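A Long Weekend in Omside

If you only know Omside as the place where the ferry turns around, I have good news. The little harbor town has had a terrific summer, and there is enough going on now to fill three days without ever getting back in the car. I went out twice in July, once alone and once with my sister's kids, and came home both times already planning the next trip.

Getting there

The morning boat from Brumach is still the best way in. The crossing takes 70 minutes, and if you sit on the left side going out you get the cliffs, the old signal tower and (if the tide is low) the seals all over the sandbar. Foot passengers don't need to book. Cars do, and the Friday sailings fill up early in the week.

There is also a bus that goes the long way by land. It's slow, it stops at every farm stand, and I loved it! Bring small bills for the peaches.

Where to walk first

Start at the harbor steps and head uphill on Chae Street, which is the oldest part of town and the prettiest. The houses are narrow and painted in colors that would look silly anywhere else. Halfway up you come to the rope works, now a small museum, where you can try the old winding wheel yourself. The kids went back three times. At the top there's a bench, a water fountain and a view over the whole bay, so save your sandwiches for that.

Going back down, take the steps behind the church instead of the street. There are 175 of them and they are steep, but they bring you out right beside the fish market, and before noon the smoked mackerel is still warm. Buy more than you think you'll want.

The beach everybody misses

Most visitors lay out their towels on the town beach and stay there, and it's a fine beach. But follow the path past the boat sheds for 13 minutes and you'll reach Bivby Cove, with coarse gold sand, a row of tide pools and a stream that comes right down across the beach. The water is cold. I mean properly cold, the kind where you yell. It's wonderful.

Wear real shoes for the path, as one stretch is loose stone. There are no lifeguards and no snack bar at the cove, so carry water and keep an eye on the tide table posted by the sheds. At high tide the far end of the sand disappears.

Eating and drinking

Omside is still a supper-at-six kind of town, and the kitchens close early. The chowder house on the quay does two soups a day and bread baked in the back, and when the soup is gone they lock the door. Up the hill, the bakery sells a flat cheese pie that I have now eaten for breakfast, lunch and (on the bus) dinner. Ask for the corner piece!

For something longer, the garden restaurant behind the post office has tables under the pear trees. It isn't cheap, but the menu is short and everything on it was good, the lamb most of all. Reserve for Saturday. On weeknights you can walk in.

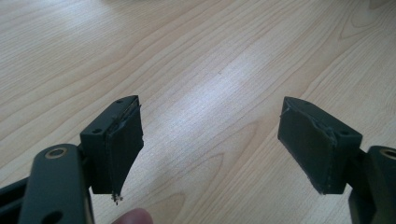
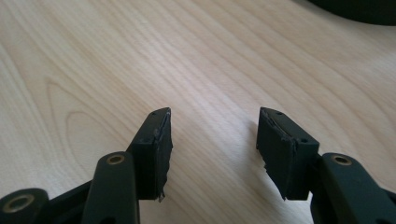

Where to sleep

The big hotel on the front has reopened its top floor, and the corner rooms have windows on two sides. Midweek rates start at 100 a night with breakfast, which includes that cheese pie. Families might be happier in one of the guesthouses on the north side, where the rooms are plainer but you get a yard and somewhere to hang wet swimsuits. The campground takes tents only and has hot showers now, a big improvement on last year.

Whichever you choose, ask for a room away from the ferry landing if you like to sleep late. The first boat sounds its horn and it means it.

If it rains

It might. The rope museum is good for an hour, the library has a whole wall of shipwreck maps you can pull out and look at, and the old movie house runs an afternoon show on wet days. You can also ride the ferry to Brumach and back just for the weather. I did this on purpose, with a thermos, and it was one of my favorite afternoons of the trip.

Before you go

The summer ferry timetable changes on 8/13/19, with one fewer evening boat, so check the return times before you settle in for a long dinner. The cash machine by the harbor runs out on weekends. And pack a sweater, even if it's hot when you leave home, because the wind picks up on that bench at the top of Chae Street once the sun gets low, and you'll want to stay.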